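The 133 no longer stops at Trumstead Road

I rode the 133 for four years before the route change in December, and I still walk to the old stop about once a month out of habit. The pole is there. The sign has been taken off it.

The new routing sends the bus down Tannous Avenue and skips the loop past the library. On paper that saves the through riders time, and for people going all the way to Wakow it probably does. For me it means a longer walk at one end and the same crowded bus at the other. I now take the 190 in the morning, which leaves Flallar station at 7:10 and is usually close to on time, and the 133 home.

The transfer is the weak part. The two routes share a stop at Tannous and Mill, but the schedules were clearly written separately. In the evening the 190 pulls in just after the 133 has gone, so anyone connecting waits for the next one. There is no shelter on that side of the street. I sent in a comment asking for the 133 to be held at Mill and got an automatic reply with a case number.
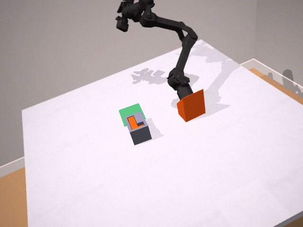

Simulated robot arm over a white table.

The arrival sign at Flallar is working again. It shows both routes now, though it still lists the 133 as going via Trumstead, and I have seen people wait for it on the wrong side because of that. The paper timetable in the case next to it is correct. Take a picture of it if you ride late, as the last 133 leaves earlier than it used to.

Fares are the same. A transfer is good for up to 100 minutes, so missing one bus at Mill won't cost you a second fare.

The next schedule change is supposed to come in the spring. I'll post the new times when they put them up at the station.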